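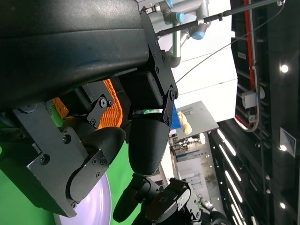

Zutau word list

README, last touched May 27, 2018

What this is

Word list for kitchen and market talk, collected from recipe notebooks and old shopping lists. 900 entries, one per line, tab separated. Plain text, UTF-8. Started as a side thing in February, got bigger than planned.

Files

zutau_main.txt - the list itself
zutau_variants.txt - spelling variants, 190 lines, not all checked
sources.txt - which notebook each word came from
skip.txt - words I couldn't read. Guesses in the second column, don't trust them

Columns

word, variant id, meaning, source code, note

Variant id is blank if there is only one spelling. Source code is two letters plus page. Pages counted from the first written page, not the cover. Note is free text, sometimes just a question mark.

Sources

Nine notebooks. Most from the Ploltalier box, two lent by Lucía Esteban, who also fixed a lot of my readings of the older handwriting. The Shabalala shopping lists are in there too, code SH, no page numbers so they all say 0.

Known problems

- 77 entries have no meaning yet
- weights and measures are a mess, "cup" is at least three differnt things
- accents dropped in everything coded PB. Will redo
- fish names: same word used for different fish depending on the notebook. Left both in
- some duplicates where capital letters differ

Loading it

Any spreadsheet will do. Set the separator to tab and turn off auto dates, or 1-2 (one or two spoons) becomes a day in January. Sort on column one before merging with the variants file. The old Vukolus script still works but expects commas, so convert first.

Using it

Free for teaching and personal use. Please keep sources.txt with any copy. Corrections welcome - send the line, the source code and what you think it shoud say.

To do

Split out the baking words. Finish page codes for the last notebook. Ask Lucía about the vinegar entries.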